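Notes Journal Archive Contact

April
Posted by Heike Kettler
3 min read

Back in the workshop by 9 this morning, with the kettle on before the lights, and straight on to the order of service for the Oltmanns memorial. The family have asked for 121 copies, which is more than the chapel seats, but people like to take one home for a mother or a neighbour who couldn't travel, and I would always sooner have a few over. Khrystyna-Mariia Demchenko set the text last night and it reads beautifully. I have only moved the second hymn so that it no longer breaks across the fold, and put the reader's name in the same size as everyone else's (he had come out rather grand!).

The paper is still bothering me. The Covavine cream takes the portrait nicely, warm in the face and soft in the greys, but it cracks along the fold if we score it too lightly. I ran two test sheets, one with the grain and one across it, and the one with the grain is so much better that I'm cross with myself for not starting there. Jörg, if you are reading this before you cut the rest, please turn the stack.
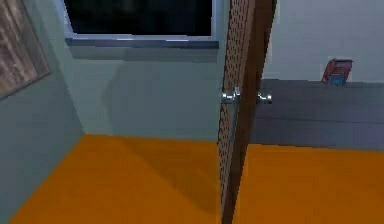
The guest book is the other half of the job. Aarne Salminen wants it on a stand just inside the chapel, and I went back and forth with him for a good while over which side, as the line for the book and the line for the family always end up tangled together. My feeling is that it depends on how the door hangs. Take one like this, with a round silver knob on either face and standing only partly open: people come round the edge of it one at a time, and a stand placed too close behind would be a nuisance to everybody. So I have drawn it well back, on the far side of the aisle, with room for somebody in a wheelchair to stop and write without being hurried along.

Sewing went well. I used the Kornus thread, waxed twice, and the spine opens flat now – last time it sprang shut on people while they were trying to write, and that still makes me wince. 65 leaves, plain, no ruled lines. Dirk Reinholz asked for lines and I do see why, but some people want to write a whole page and some only want to put their name, and lines make both of them feel they are doing it wrong.

Still to do: ribbon (dark green, the Evside one if there's enough on the roll), trim the head, and leave the cover under weights overnight. Khrystyna-Mariia is ringing the family at 2 about the spelling of the middle name, so please don't print the front page until she has spoken to them.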